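Categories: Grippers, Cloth handling
2 min read

Kermani finger trial: FAQ

Which fingers were compared?
Two sets, the stock Nelurer pair and the Kermani pair, on the same arm and controller.

What was the test load?
Mixed clothing, heaped on a white table. 2,043 grasps were logged at 35 percent force.
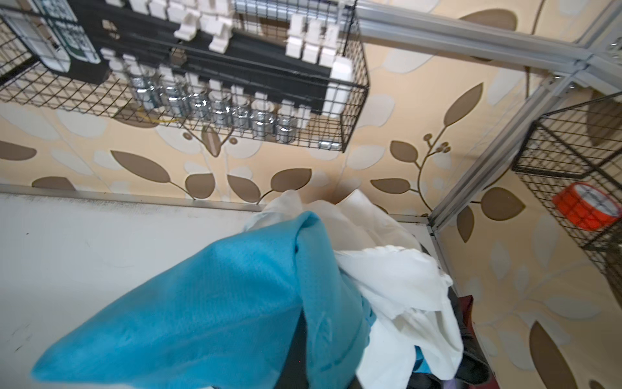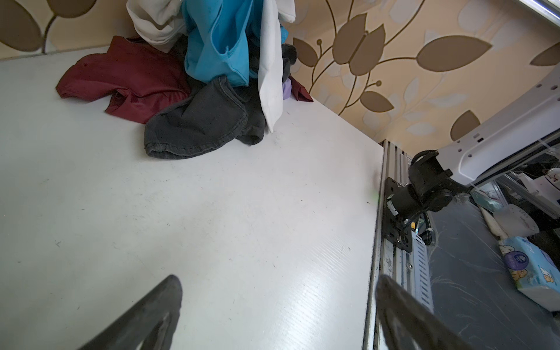
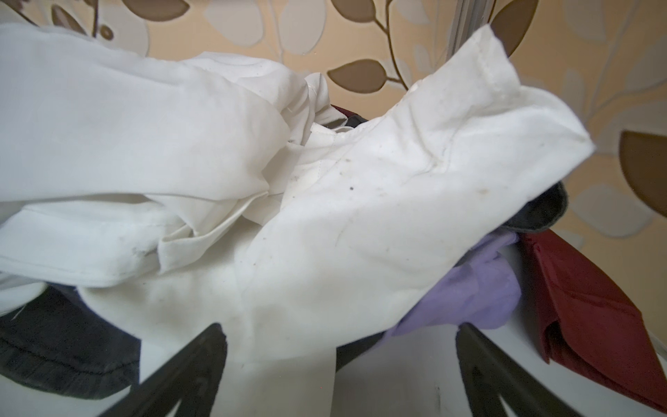
How is a miss scored?
Any grasp that drops the cloth within 12 seconds.

Can the log be downloaded?
Yes, from the Enwood page. Wrist camera files are stored separately.

We use cookies to remember your settings. Accept | Decline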